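3.2 Finger wear and the replacement schedule 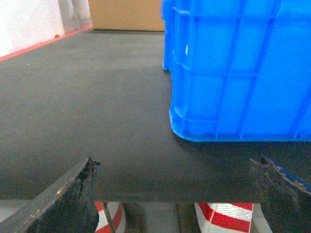 Figure 3. Wrist camera view at the tote station, with both fingers, the blue crate and the cardboard box on the dark tabletop.

When should a gripper finger be replaced?

A finger is replaced when its tip has lost enough material to change where it touches the part, or when a fragment on the edge can catch on the crate. Looks alone are a poor guide. In our cell a finger with heavy scuffing on its flat face could stay in service for weeks, while one with a chipped tip usually had to come off the same day.

The fingers in Figure 3 show both kinds of wear. The flat surface of the left finger is scratched and has small pale chips along its upper edge, which we logged as grade 1 (surface). Its tip is ragged, with small fragments standing out at the end, and this was logged as grade 3 (tip loss). The right finger has rough edges, and the dark blue strip along its upper edge is frayed and chipped in places. We logged it as grade 2. Grades were given separately to each finger and the higher of the two decided what was done with the pair.

Fingers were always changed in pairs. Early in the study D. Psarras tried changing one finger at a time to save stock, and the closing point moved toward the worn side each time. The controller can correct for an offset of this kind, but the correction has to be entered again as the newer finger wears, and on two occasions it was left in after the other finger had also been changed. After the second of these we stopped the practice.

The inspection routine was as follows. At the start of each shift the arm was sent to the park pose over the table and the operator looked at the wrist camera view with the fingers open. If either tip looked different from the reference picture kept at the station, the cell was locked out and the fingers were checked by hand with a straightedge. A full inspection was done every 865 cycles whether or not anything had been seen. This number was not chosen for any deep reason. It was the length of the longest order run at Sulemana during the first month, and it was easier to inspect between orders than to stop in the middle of one.

Removal takes four screws per finger. The screws go back in with medium thread locker and are tightened in a cross pattern, first by hand and then with the torque driver. The mounting face must be wiped before the new finger is fitted. Dust from the cardboard collects there and is packed hard by the end of a week, and a thin layer under one corner is enough to tilt the finger. L. Nakpan found this on a pair that had been reported as bent by three operators in a row. The fingers were straight. When the mounting face was cleaned the fault went away, and the pair ran for the rest of its normal life.

After a change, the closing point is set again. The arm closes on a gauge block placed at a marked spot on the table, opens, turns the wrist half a turn and closes again. If the block has been pushed to the side in either position, the offset is changed and the test is repeated. Most changes needed one repeat. The full job, including lockout and the gauge block test, took 32 minutes when done by someone who had done it before and 47 minutes for a first attempt with the written steps in hand. Both times are medians.

Over the study period 80 finger changes were recorded. Each record gives the grade of both fingers, the cycle count, the name of the person doing the work and a free text note. We left the notes field open on purpose, and it was the most useful part of the record. Several entries point to the crate rim as the place where tips are lost. The rim is thicker than the ribbed wall above it, and a finger that comes in a little low hits it squarely. C. Zervas raised the approach height for crates in May, and entries that mention the rim became rare after that. We can't separate the effect of this change from that of the slower approach speed, which was brought in during the same week.

The park pose itself was changed once. In the first version the camera looked almost straight down and the tips stood out poorly against the dark tabletop. The later pose puts the front edge of the table between the fingers and the lighter floor below it, so that part of the tip outline is seen against a paler background. Operators said the second version was easier to judge. We did not test this formally. The reference picture has to be taken again whenever the camera is removed, even if it is put back on the same pins.

Two other parts of the setup needed regular care. The cable to the wrist camera was retied after every finger change, with enough slack for the half turn. When this step was missed the picture dropped out at the end of the wrist travel and came back on its own, and the fault was hard to find for that reason. The window over the lens was wiped with a dry cloth at the start of each shift. Wet wipes left a film that blurred the tips in the camera view, and we asked the staff not to use them.

Spare fingers were kept in marked pairs in a drawer at the station. Pairs from Ekix and pairs cut in the workshop at Ukness were both used, and the two are not interchangeable within a pair, as the workshop fingers are slightly thicker at the root. G. Vrettos stamped a letter on the back of each finger after one mixed pair was fitted. A mixed pair will pass the gauge block test but does not close evenly on a thin wall.

We have no wear data for cells that handle only cardboard. The schedule given here should be taken as a starting point for mixed crate and box work at similar speeds. Sites with a different crate will need to look at their own rim height first and set the approach from that, before deciding how often to inspect.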